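# How Long Does a Shared House Take to Wash Up?

Project report, submitted 14th August

## Why I did this

The module handbook asked for "a small study of a daily habit, using data you collect yourself". Other people on the course picked commuting and sleep. I picked the washing-up, chiefly because I live in a house of five on Kidberg Road and could do the fieldwork in slippers.

The question was simple. When a plate is put down dirty in a shared kitchen, how long does it stay there, and does anything change that? I had a private second question, which was whether it was always the same person's plates. My supervisor asked me to leave that out of the title.

## What other people have found

Less than you would hope. There is plenty of writing on who does the housework in couples, and a fair amount on office kitchens, nearly all of it about signs. The closest thing to my topic was a dissertation in the department library on the Zukesley halls, which followed a single corridor kitchen for a term and ended when the kitchen was closed for repairs. I have borrowed its definition of "dirty" (used, and not yet washed by anyone) and ignored its definition of "clean", which ran to a page and a half.

## Method

I kept a log on the fridge for 39 days. Each time somebody put down a used plate, bowl, mug or pan, they wrote the time and a letter for the type of item. When it was washed, the washer wrote the time again. By the end we had 2,822 entries, counting putting down and washing as separate ones, and a pen on a string that had been replaced more often than the washing-up sponge.

Halfway through I made one change. The old plastic drainer, which held four plates if they were on good terms, was swapped for a larger wire rack bought from Esel, the hardware shop by the bus station. Nothing else was altered. I didn't put up a sign, as the literature on signs is discouraging.

For the sums I used the Ahmadpour method from the second-year statistics notes, which compares the middle values of two sets of waiting times and doesn't mind if a few of them are ridiculous. A few of them were ridiculous. One casserole dish was "soaking" for so long that I had to check it still counted as an object in use.

## Results

Mugs were washed fastest, almost certainly because we own too few. Bowls came next. Plates were slower, and pans were in a class of their own.

The longest wait for any single plate was 136 hours. It was mine. I had gone home for a family birthday and left it under a saucepan, and I include the figure in the interests of science and under some pressure from the rest of the house.

After the new rack arrived, the middle waiting time for plates fell by a little over a third. Mugs didn't change at all. This fits the idea that people put off washing plates when there is nowhere to stand them afterwards, and that a full drainer works as a kind of permission slip. 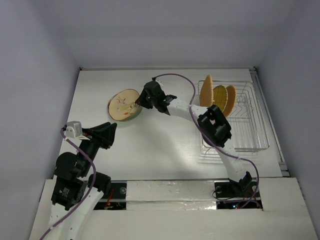
Pans got slightly worse. I think the rack made the rest of the kitchen look so respectable that a pan or two on the hob seemed fair, but I have no data for this and it may only be that we made more curry.

## Problems

The log depended on people being truthful about the time, and there are some suspiciously round numbers. For several evenings in the second week everything was apparently washed at exactly nine o'clock, including things I could see from where I was sitting.

I was also both the researcher and one of the people being studied. I washed up more in the first few days than I have before or since. I considered removing those days, found that it made the result look better, and left them in.

Last, the weather warmed up at about the point when the rack was bought. Warm weather means more salad and fewer baked-on edges, so part of the fall may be down to lettuce.

## What I would do next time

I would run it from September, with a house that hasn't met yet, so that there are no old grudges in the data. I would swap the racks back and forth every week instead of once, and weigh the food left on each plate if anyone could be persuaded to put up with that. Pans need a study to themselves.

The full log is in the appendix. The brown mark on the third sheet is gravy and doesn't affect the figures.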